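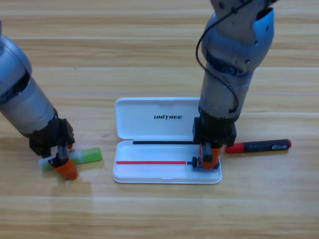
Gorkstead School Robotics Club
Autumn term report to the Bhatt Fund

What a term! The club has settled on its main task for the year, which is packing a pen case with two arms working side by side. It sounds simple and it has kept everyone busy since October. The pens and markers are all slim, so a fingertip that comes down slightly off line misses or sends them rolling.

Members have now recorded 301 practice runs. The first 40 were mostly spent learning to keep the arms out of each other's way. Of the last 40, 19 ended with every pen in the tray, and the cheer after the first clean one could be heard in the car park.

Your grant paid for spare fingertips, cables and the coach to the Drammont open day, where our Year 9s explained their code to visitors for a whole afternoon (and loved it).

Closing the lid is still beyond us. Next term we'd like one arm to steady the case while the other shuts it, and we hope to enter the Sallow Cup in March. The entry fee is within budget.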